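## Does a colder wash really save you anything?
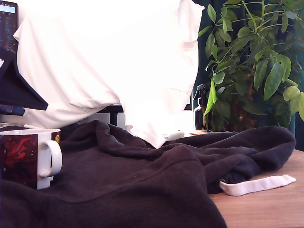

*Whites and darks: one load or two?*

Flinora has been pushing its "Cool Week" leaflet through doors in Prurnodberg since August, and several of you have asked whether the sums add up. We had our doubts, so we read the small print.

The headline promise is that a household switching to cold washes will be 707 better off over the life of a machine. The leaflet gives no currency and no number of years. A footnote says the figure assumes 17 loads a week, which would be heavy going for a small hotel. Most of us do far fewer, and plenty of us turned the dial down years ago, so there is little left to save.

Then there is the powder. Flinora would like you to buy its own cold-water brand, Wonov, at nearly double the price of the ordinary stuff in the Dankwa Road shop. The leaflet leaves that out of the sum. We put it back in, using the prices on the shelf, and for a home doing a handful of loads the saving shrank to very little.

We were also told that cold water means you can stop sorting colours. Perhaps, with old clothes that have given up all the dye they had. A new black top is another matter, and we would not trust a white T-shirt with one on the strength of a leaflet. Flinora says it tested the claim on 3,000 garments. We wrote to ask what they were, how many were new and who did the looking. The reply was a voucher for Wonov.

By all means wash cooler. It uses less power, and lightly worn clothes seldom need more. Towels and bedding after illness are worth a hotter wash. As for the powder, use up what is in the cupboard first.

If you have kept your meter readings from before and after a change, please drop them in at the Dankwa Road desk. We would like to print some real ones next time.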